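Nonow Lets Go of Its Tabletop Grasping Results, and the Training Recordings Too

STORHOLM, December. Hi all, Frida Kárason here from the manipulation group at Nonow. I usually leave press releases to people who enjoy writing them, but this one is about my own project, so I asked if I could have a go (and they said yes, so blame them!).

We're releasing Fludach, a method for teaching robots everyday tabletop jobs from recordings of people doing them with hand-held grippers. You pick up a pair of grippers, you sit at a table, and you move a cup in or out of a wire rack the way you'd do it at home. A camera on each gripper records what the fingers are facing, and a head-height camera records the whole table. No robot arm is needed until the very end, when the trained policy gets to try it for itself.

Our collection target was 3000 recordings. We finished with 3259, and after we threw out the ones with tracking dropouts or missing video we had 2998 left. Two short! I wanted to go back in and record two more, and my colleagues at Langlois, who did the training side with us, talked me out of it.

What the gripper sees on the approach

Most of the interesting learning happens before anything gets touched. From down at finger level, a rack is a mess of thin bars with a shiny thing somewhere behind them, and the policy has to work out which way in makes sense. We label the approach as its own phase, from the first movement toward the rack until the fingers begin to close.
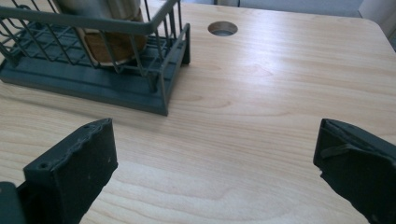
Holding on to shiny metal

Brushed steel was our headache for months. The highlights slide over the surface as the camera moves, and our early models kept chasing the bright spots and forgetting the rim. Fludach compares the wrist view with the head view at every step, so a glare patch that shows up in only one of them gets much less say in where the fingers go. It's a small change in the code and it made a big difference to the lifts, which made me very happy.

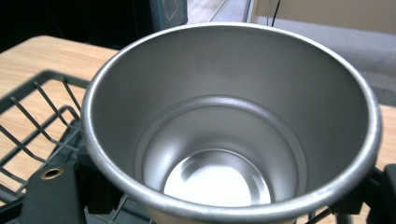
Does the method need a special cup or rack with markers stuck on it?

The objects stay plain. All the markers are on the grippers, where they're used to track hand position, so you can swap in your own kitchen things and start recording.

We also kept the parts that most groups trim away, the bits where the fingers are open over plain wood and nothing is being carried. I was skeptical about this at first. But a policy that has only ever seen objects gets confused when there isn't one between its fingers, and it'll happily close on thin air. So the open-finger stretches stay in, worn finger coverings and all, and we label them just as carefully as the lifts.

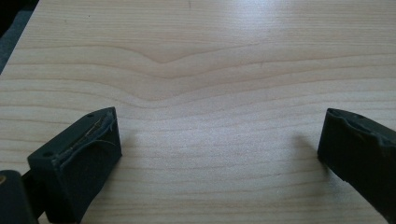 Open gripper fingers over bare tabletop, from the gripper camera.

The head-height camera is what ties the two hands together. Each gripper only knows its own little patch of table, and a lot of tasks have one hand waiting while the other one works. With the wider view the policy can learn that waiting is part of the job, and it stops waving the spare arm about (our first version did a lot of that, and I have the dented cups to prove it).

Of the 2998 clean recordings, 2374 went into training. The rest we held back for testing, and those are in the release too, in their own folder, so please don't train on them!

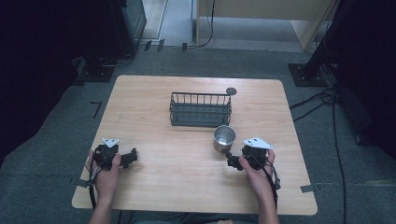

Two hand-held grippers at the recording table, with the wire basket and metal cup. Photo: Nonow

The recordings, training code and gripper drawings can be requested from the Nonow press desk in Storholm. Langlois is handling questions about the model weights. If you write to us, tell us what you'd like to pick up with it, and put Fludach in the subject line so it lands with me.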